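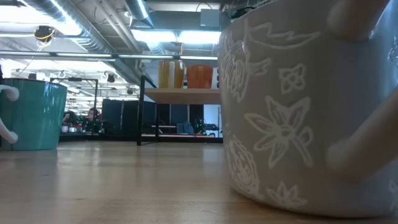
Film and Television Studies 200
Unit 4: From Series to Feature
Instructor: Asabe Nwankwo

This unit examines how an animated television series is extended to feature length. Students should have watched both assigned works before the seminar: the first season of Vallport and the feature that followed it, Vallport: The Long Ferry.

1. Structure

An episode of Vallport states its problem before the opening titles and resolves it in the final scene. The feature can't rely on that pattern. Its writer, Lawal Olaniyan, keeps the familiar opening but delays the answer, and the harbor strike becomes the main story only when the family reaches Arodgate. Note how many minor characters from the series are given a single line - and which of them return in the last act.

2. Music

The series uses short cues between scenes. The feature has five full songs, two of them sung by Mrs. Vasconcelos, who is almost silent on television. Consider whether her songs change our view of the earlier episodes.

3. Audience

A feature must make sense to viewers who have never seen the series. Identify two scenes that introduce the family to newcomers, and note any joke that depends on prior knowledge.

Written work

Submit a response of no more than 787 words, comparing one episode with one sequence from the feature. Responses are due May 26, 2021, in Room 326. Cite scenes by time code.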